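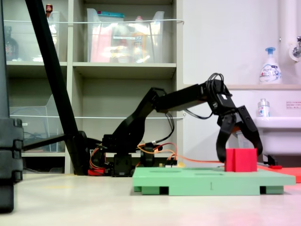
Open Day at Silville: Blocks, Trays and One Very Long Corridor

The Silville workshops open their doors in March, when the parking lot is mostly puddle. I paid for parking, was handed a paper map, and got lost between the coat racks and the restrooms, a distance of 75 feet.

The first hall belongs to Jonero, who make sorting and stacking sets for classrooms. I had expected a showroom. It was closer to a rummage sale run by people with very strong feelings about corners. Roksolana Tymoshchuk, our guide, gave us her talk on the cube, which lasted 21 minutes and had a section on edges. A cube with sharp edges stacks well and hurts when you step on it. A rounded one is kinder to feet and makes a terrible tower. Jonero has been arguing over this for years and would clearly like to continue.

Color got its own speech. The bright red cube on the mint-green base plate was the pairing I liked best, and I said so, and was told that everyone says so. The plate is a good solid slab, flat on top, with rectangular cutouts along the bottom of the front that leave it standing on feet. I am now a person who notices feet on slabs. The flat tray past the right end of it is a red-orange that Roksolana calls "brick" and the man beside me called "ketchup." They did not settle it.

Prokopenko has the room upstairs and does storage: bins, lids, bins for lids. The catalog lists 389 items and I was given a copy whether I wanted one or not. It is heavy enough to press flowers.

Drater, at the end of the long corridor, handles packing. We were each invited to fit a set of blocks back into its box the way it came. I have a college degree. A boy of maybe six finished before me and offered to help, and I let him.

Coffee was by the exit, with a plain cookie. The shop sells seconds by the bag, and I came home with one, rounded edges, no red ones left.

Practical notes: doors open at ten, the upstairs room is reached by stairs only, and the tour is capped at 300 visitors. Wear thick socks if you plan to try the floor games.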